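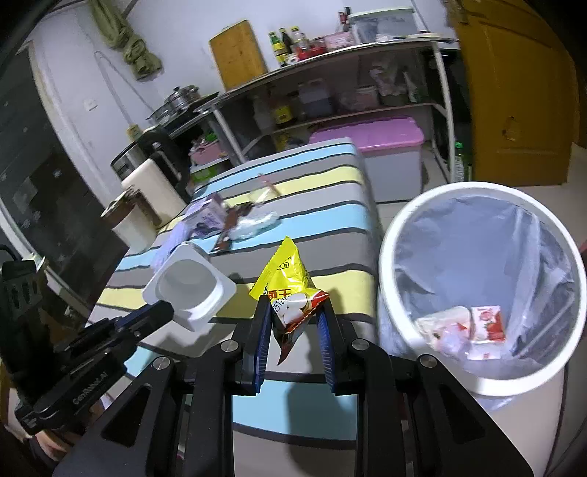 Chandrasekhar Amin objected at the first presentation that a household cannot be blamed for sorting badly when the rules on its own bin contradict the rules on the package, and that any report on the matter ought to begin with the rules.

Projects > Environmental Studies > Second Year > Household Packaging in Belasard

Reading time: 5 minutes

Small Packaging and the Sorting Habits of Households in Belasard

1. Background

The town of Belasard introduced separate collection of packaging four years ago. Paper and cardboard are placed in one bin, rigid plastic and metal in a second, and all remaining waste in a third. The collection contractor, Fotby, reports regularly on the weight of each stream, but weight says little about small items. A candy bag or a yogurt cup weighs almost nothing, and a household may discard a large number of them without any visible effect on the totals.

The present project was undertaken to examine these small items. It asks which types of packaging are most often placed in the wrong bin, and whether the printed guidance given to residents plays a part.

2. Scope and Method

The study covered 31 households in two neighborhoods, Reseck and Kulkarni. Reseck consists mainly of apartment buildings with shared bins in the courtyard. Kulkarni consists mainly of single-family homes with bins at the curb. Participants were asked to keep all food packaging smaller than a standard cereal box for one week, starting on a Monday, and to place each item in one of three bags according to the bin they would normally use. They were asked not to consult the guidance during the week.

The bags were opened and sorted by hand in the department's teaching laboratory. In total, 858 items were received. Of these, 825 could be assigned to a category. The remaining 33 were torn or soiled to such an extent that the original material could not be determined, and they were excluded from the analysis.

Each item was assigned to one of four groups: flexible wrappers and bags, rigid plastic cups and trays, paper cartons, and metal. Composite items, such as cartons with a plastic lining, were assigned by their main material and marked with a note. Two members of the group sorted each bag independently. Where the two results differed, the item was discussed until agreement was reached.

3. Results

Flexible wrappers and bags formed by far the largest group, with 505 items. They were also the group most often sorted incorrectly. Under the town's rules flexible packaging belongs with the remaining waste, yet many participants placed it with rigid plastic. Several wrote on their return forms that they had assumed "plastic is plastic," and one described the distinction as something she had never heard of.

Rigid cups and trays were generally placed in the correct bin. The most common problem was that lids and peeled foil had been left attached or pushed inside the cup. The town asks that these be separated, although the instruction appears only on the back of the leaflet.

Paper cartons caused little difficulty, with the exception of cartons that had a shiny inner surface. Participants in Kulkarni tended to place these with paper, while those in Reseck tended to place them with the remaining waste. The group was unable to establish a cause for the difference. It may be connected with the stickers on the shared bins in Reseck, which carry an older version of the rules.

Metal items were few, and no clear pattern was found.

4. Review of the Guidance

Three sources of guidance were compared: the leaflet delivered to each address, the stickers on the bins, and the page on the town's website. The leaflet and the website agree on all main points but use different names for the same bin. The stickers in Reseck show a picture of a plastic bag beside the word "packaging" - a combination that a resident could reasonably read as permission to include wrappers.

Package labels were also examined. Many flexible items carried a recycling symbol that refers to the type of material and makes no statement about local collection. Return forms showed that participants often treated this symbol as an instruction. The objection raised at the first presentation was therefore well founded, and this section was added to the report in response.

5. Limitations

The participants were recruited through notices in two grocery stores and are likely to be more interested in the subject than the average resident. One week is also a short period, and it included a school vacation, during which snack purchases may have been higher than usual. Finally, keeping waste for a study may itself change how people sort it.

6. Recommendations

The group recommends that the stickers in Reseck be replaced and that one set of bin names be used in all printed and online material. The instruction on lids and foil should be moved to the front of the leaflet. A short note explaining the recycling symbol would also be useful.

Định Mạc has agreed to repeat the survey with next year's class, using the same forms and categories. The sorting sheets have been kept in the department office for that purpose - they may be consulted there on request.

Related projects

Rainwater Use in the Kulkarni School Gardens
Noise Levels Along the Reseck Bus Route
Food Left on Trays: A Survey of the Student Cafeteria
Street Trees and Summer Shade in Belasard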